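Plernance Community Help > Staffing and Recruitment > Contracts and Billing

Agency merged with another supplier. Which terms apply to temps already on assignment?

Posted by tallarport_hr, Jun 28, 2023

We run a distribution site and use two staffing agencies for temporary workers. One of them, Vonasden, has just been merged into Dönmez, the other one. Both contracts were signed separately and have different markups, different notice periods and different temp-to-hire fees.

The position as it stands: 69 workers came through Vonasden and are still on assignment. The Vonasden contract lets us hire a temp directly with no fee after 232 hours worked. The Dönmez contract has a longer qualifying period and a percentage fee before that. Our account manager at Dönmez has sent a one-page letter saying that "all active placements will be serviced under the Dönmez standard agreement from the next billing cycle." We have not signed anything new.
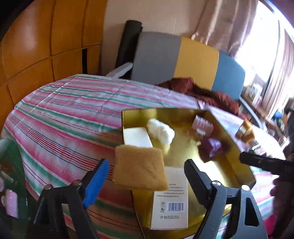 Three things I need to settle before the next invoice run. First, can they move the existing assignments to the other contract by letter? Second, do hours already worked under Vonasden count toward the conversion threshold if the contract does change? Third, our purchase orders in the Plernance vendor module are still tied to the Vonasden tax ID, and I do not know whether to close them or edit them. Our state does not have any special rule for temp agencies that I could find, but I may have looked in the wrong place.

gridline_ap
Accepted by poster

Start with how the merger was done, because the three usual forms have different results.

If it was a statutory merger, the surviving company takes over the contracts of the one that disappeared, as they are written. The Vonasden contract then continues with Dönmez as the other party. Your rates, notice period and 232-hour clause stay the same until the contract expires or both sides sign an amendment.

If it was an asset purchase, the contract had to be assigned. Look for the assignment clause, normally near the back with governing law and notices. Many staffing agreements require written consent from the client. Some allow assignment to a successor without consent. Read what it says about mergers specifically, since a general ban on assignment does not always cover them.

If it was a stock purchase and Vonasden still exists as a subsidiary, the contracting party has not changed at all.

In none of these cases does a letter alone replace your terms, unless the contract has a clause letting the agency change them on notice. A few do, usually limited to rates and usually with 30 days or more. Check for it before you reply. Also check whether paying an invoice at the new rate counts as acceptance. If you get an invoice at the wrong rate, dispute the difference in writing within the dispute window and pay the undisputed part. 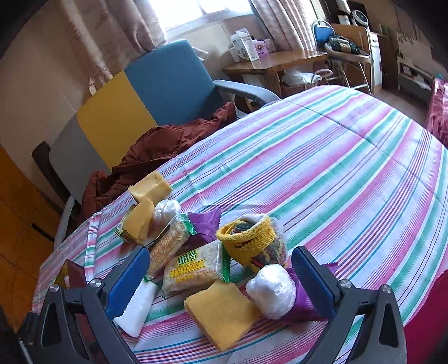
Small items on a striped bed sheet, with a packet marked WEIDAN.

On hours: if the Vonasden contract continues, the count continues with it. If you do agree to move to the Dönmez terms, get one sentence in the amendment stating that all hours worked before the effective date are credited toward the qualifying period. Attach a schedule listing each worker, start date and hours to date. Pull it from your own approved timesheets and have the agency confirm it.

On the purchase orders: do not edit the tax ID on the existing vendor record. Ask for a new W-9 and proof of the merger, such as the filed certificate. Confirm any new bank details by calling a number you already had on file. Merger announcements are a common cover for payment fraud. Then create a new vendor record, close the old orders at the last invoice dated before the change, and open new ones for the balance. You will need the old record intact for year-end reporting.

dockside_payroll

Agree with most of the above. One addition: get a new certificate of insurance. The workers' compensation policy was in the old company's name, and if it lapsed or was replaced on the merger date you want the new certificate in hand, with your company listed the same way as before. Ask for the alternate employer endorsement too if you had it.

We went through this in December and the timesheet portal changed over in the middle of a pay period. Two approvers lost access and the hours had to be keyed by hand. Export everything before the cutover.

no_fee_9

just tell them no. they want the account more than you want them. we got our old rates back in one phone call

tallarport_hr

Thanks. It was a statutory merger according to the state filing, and the assignment clause says the agreement binds successors. There is a rate change clause, but it needs 60 days and does not mention conversion fees. I have replied in writing that the Vonasden terms continue and asked for the W-9 and the insurance certificate. Purchase orders are on hold until those arrive.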